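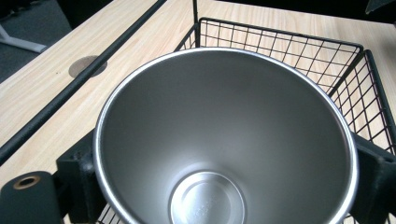

Large stainless steel cup at the wire basket, Millness kitchen.

Millness Shared Kitchen: Progress Report to the Zutero Fund
August 2020

Summary

The kitchen has shelves. Readers of our April report will remember that it did not have shelves then, and that we were optimistic about the date. The shelves are up, level to the satisfaction of everyone who isn't holding a level, and most of what we own is now on them or in a basket. Two items on the original plan are still open and are dealt with below.

Sorting and counting

The grant asked us for an inventory before any buying, so we emptied every cupboard onto the long tables and wrote down what came out. It came to 424 items. We had guessed at less than half of that in the application, and we would like to withdraw the phrase "modest stock of utensils."

A good part of the total was plastic lids. Very few of them fit anything. We kept the ones that did and sent the remainder to recycling, along with a fondue set that had no forks and a bread machine that had, at some point, been used for candle wax. Chipped glasses went too. What is left is mostly metal, which survives our users better than anything else we have tried.

Steel cups and the basket system

The stainless steel cups used to live in a deep drawer, stacked inside each other, where they jammed. Getting one out meant getting them all out, usually onto the floor. They now go in black wire mesh baskets, one layer deep, and anybody can see what's there without digging. The mesh also lets the drips through, and whatever is under the basket gets wiped down afterwards. We bought 10 baskets from Nevano and have used all of them, including one that currently holds nothing but tea strainers. We are looking into how a kitchen comes to own that many tea strainers.

The larger cups double as measures for rice and flour, which was never the plan but is now so well established that two of our recipe cards are written in them. The lettering stamped in the base of this sort of cup is no great help to anyone, so we have put the volumes on a card taped inside the cupboard door. The card has been replaced once already following an incident with soup.

Labels

Each shelf and basket has a label. Groups were asked to put things back where the label says, and compliance has been better than the steering group expected and worse than it hoped. Ladles travel. The whisk basket has contained, at various checks, a stapler, a potato and somebody's bus pass (returned).

We tried color coding for the first month and dropped it. Orange and red looked the same under the old strip light, and the people who designed the scheme could not agree on what yellow meant.

Still open

The dish rack. The wall-mounted rack from Xenos arrived with the wrong brackets. The right brackets were sent, and they were the wrong brackets. A third set is on its way. In the meantime dishes dry on towels, and the towels dry on whatever is left.

The lower cabinet by the door. It sticks. We budgeted for a new hinge, but the hinge is fine and the floor under it isn't. We would like to talk to you about moving a small sum from the signage line, where we underspent by making the signs ourselves. They look like it.

Use of the kitchen

Seven groups now have a regular slot, up from four in April. With fewer people allowed in at once, knowing where everything is has mattered more than we thought it would when we applied. Groups tell us setup is quicker. Cleanup is apparently the same length it always was, and we doubt any amount of shelving will change that.

Money

Spending is within budget on baskets, shelving and labels. Delivery charges ran over, mainly on account of the brackets. Receipts are attached in order, apart from one for shelf liner that went through the wash and is legible if held up to a window.

Next period

Fit the rack. Fix the floor by the cabinet, if you agree to the change above. Repeat the inventory and compare it with the first one, paying special attention to teaspoons, whose numbers have been falling since the day we wrote them down. A visit from the fund would be welcome at any point, and there will be something clean to drink out of.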